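About Prirnness

Prirnness is a linen rental and laundry company in Prilthorpe. We supply sheets, pillowcases, blankets and towels to guest houses, short-term rentals, small clinics and private homes. We have been doing this for 23 years and still work from the building we started in, on the corner of Cluner Street.

How we started

The company began as a wash-and-fold counter with two machines and a pressing table. Most of the early customers were people who lived nearby and had no room for a dryer. Then the owner of a guest house asked if we could supply the sheets as well as wash them. We bought 17 sets, mostly plain white, and kept a notebook of what went out and what came back.

Other guest houses followed. Within a few years rental was the larger part of the business, and the counter moved to the side entrance on Oddsson Lane, where it still is.

What we do now

We look after 124 rental accounts and send out over 900 sets in a normal month. August is the busiest. January is when we repair machines, repaint the floor lines and sort through old stock.

Each account has its own shelf and its own stock list. If you rent from us, the sheets that come to you are the sizes on your list, and we check the list with you twice a year. Changes can be made by phone up to noon on the working day before a delivery.

Private customers can choose from the same stock or have us wash what they already own. Items you own are tagged with a small cloth label inside the hem and are washed separately from rental stock.
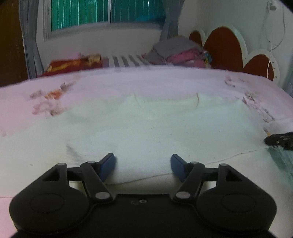 Home service is available for beds of any size.

How we wash

Cotton sheets are washed warm and dried until they are just short of fully dry, then pressed. Blankets go in cooler water and take longer. We use unscented detergent for everything. A scented rinse was offered for a while and dropped after a year, as it left a smell in the machines that got into other loads.

Bleach is used on white towels only. Stains on colored or printed fabric are treated by hand before the wash. If a stain does not come out we send the item back with a note, and there is no charge for the attempt.

Sheets that have worn thin are taken out of rental. The good parts are cut down for pillowcases or cot sheets, and the rest goes to local garages and an animal shelter as rags.

Home service

Home service covers Prilthorpe and the villages on the north side of the river. We collect used bedding and leave a clean set in its place. Customers who find it hard to change a bed can ask for that to be done on the same visit. It takes a little longer, so please mention it when you book. 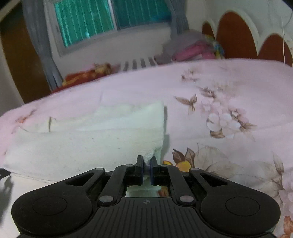
One customer, Prilthorpe: I signed up for every two weeks and switched to weekly after the first month. They come when they say they will. My only complaint is that the bill used to be hard to read, and they did fix that when I called.

The new bill lists rental, washing and home visits on separate lines. If you would like past bills reissued in the new layout, ask at the counter.

Working here

We train on the job. New staff start in sorting, then move to pressing and packing, and drivers spend their first month indoors so they know the stock. Shifts begin at 6 a.m. and the machines are off by 4 p.m. Openings are posted in the counter window.

Visiting the counter

The counter takes wash-and-fold, single blankets, curtains and table linen. Please empty pockets and close zippers before you bring things in. Parking is in the yard behind the building, through the gate on Oddsson Lane. Large drop-offs can be left at the loading door if you ring the bell first.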